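Ganis Refill & Plants
Shop Hours Refills Plants Classes About us Contact

About us

Last updated 24 May 2019

Short version: we refill bottles, jars and tubs so you don't have to buy new ones. We also sell houseplants. Yes, both. Read on.

How it started

Pao-chu Tsao opened Ganis in the front half of an old shoe repair place on Kekeck Street. One wall of shelves, four drums of soap, a kitchen scale. The plants were hers from home, put in the window because the window looked bare. People kept asking to buy them. She said no for a month, then gave in and sold a fern. After that it was a plant shop too.

We took over the back half when the shoe people retired. Knocked through, painted, ran out of paint, painted again in a slightly different white. You can still see the line if you look behind the rice bins. Now there are six of us, mostly part time.

What we do

Refills: dish soap, laundry soap, shampoo, hand soap, vinegar, oils, rice, oats, beans, lentils, salt, a few spices. 37 things on tap or in bins at the moment. The list changes. Call if you're coming a long way for one thing, please, the unscented shampoo especially.

Containers: bring your own or take one from the swap shelf. Clean and dry. We weigh it empty, write the number on the bottom, you fill it, you pay for whats inside.

Plants: small ones mostly. Four inch pots, some sixes. Easy leafy things that don't mind a kitchen counter. Nothing rare, nothing that costs more than your shoes.

Classes: repotting, soap basics, pantry sorting. See the Classes page for dates. Kids welcome at repotting if they come with an adult who doesn't mind dirt.

The swap shelf

Probably what we're known for. Anyone can leave a clean container, anyone can take one. Free. Started as one shelf, now it's a whole bay plus the floor under it. In our biggest month (July, everybody moving apartments) we took in 400 containers and most of them went back out.

Clear tubs go fastest. The shallow ones are good for drawers, screws, tea bags, seedlings, lunch. You can see what's in them without a label so people fight over them, politely. 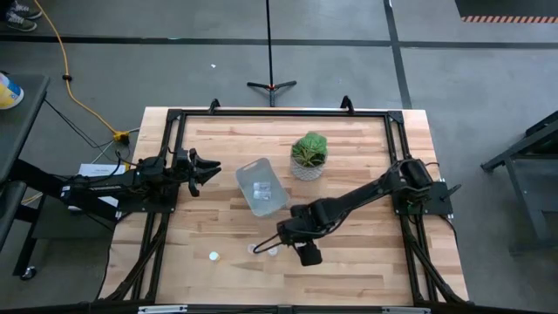 Caps are the other half of it. A bottle with no cap is no use to anyone and for the first year we had a crate of bottles and a separate crate of caps and no idea which went with which. Now everything gets matched before it goes out. Loose caps get sorted by width, small whites in one box, flip tops in another, pumps in a bucket. If you've lost one, come and dig. Bring the bottle with you, don't guess the size. Everybody guesses wrong.

What we can take:
Clear plastic tubs and boxes, with or without lids
Glass jars, any size, labels off if you can manage it
Bottles with caps
Caps with no bottles
Plant pots, plastic or ceramic, no cracks
Saucers for the pots, always short of these

What we can't:
Anything that held paint, motor oil or bleach
Takeout boxes gone orange
Baby bottles
Anything still sticky. We do wash it all again but we are not a dishwasher

The plant side

Pao-chu still does all the buying. Most of our plants come from Kong Growers, out past the reservoir, every second week. They grow in plain nursery pots and we move them into something nicer here if you want. Pots are from the swap shelf (free) or from Femano, the pottery studio two doors down, who make us a short run of white ones when they have kiln space. 30 at a time, and they go quick.

A note on light since it's the question we get every day. Broad green leaves, medium light, not right up on the glass. Water when the top inch is dry. Then leave it alone. Overwatering kills more of our plants than anything else and we've done it ourselves, in the shop, with the sign about overwatering right there on the wall.

Picking a spot matters more than picking a pot. One plant on a table with room around it does fine and looks like you meant it. Wood tops mark though. Put a saucer under or you'll have a ring, and rings on pale wood don't sand out easy, ask us how we know. 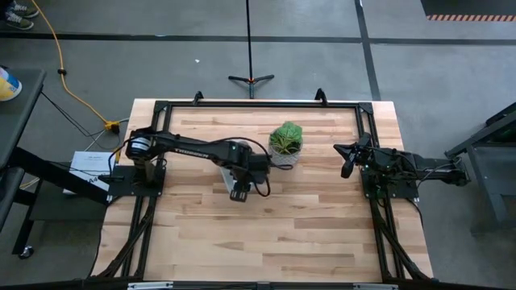
Turn it a quarter every week or so or it leans. Wipe the leaves with a damp cloth when they get dusty. Some of the ones with ruffly leaves hold dust in the folds, use a soft paintbrush for those. If a leaf goes yellow pull it off and wait. If three go yellow, bring the plant in and one of us will have a look, no charge, even if you bought it someplace else.

Plant sitting: going away? We'll keep up to five pots for you, two weeks max. Name on the pot please. Tape is at the counter.

Schools and groups

We do a visit for schools, grades 2 to 5 works best. Forty five minutes. The kids match caps to tubs, fill one with dry beans, pot up a cutting and take it home. 70 kids came through last spring in small groups and only one bin of lentils went over. Groups of up to 12, closed shoes, an adult for every four. Email us a few dates and we'll try to fit you in, mornings are easier.

Offices can book the pantry sorting class at their own place. We bring the tubs and a marker. You need a table and somebody who is allowed to throw things away.

Where your money goes

Rent, soap, wages, in that order some months. We pay everyone the same hourly rate, Pao-chu included. Nothing fancy behind the scenes. The swap shelf makes no money at all and we'd like to keep it like that. If you want to chip in, theres a jar by the register, or round up when you pay.

Finding us

Kekeck Street, green door, opposite the bus stop. Ramp on the side, ring the bell if the gate's closed and we'll come round. Street parking is bad before noon. Bike rack out front.

Big donation drop-offs (more than two bags), call first so we can clear some floor. Please don't leave bags outside overnight, they get rained on and then we have to wash everything twice.

Contact page has the phone and email. Phone is quicker.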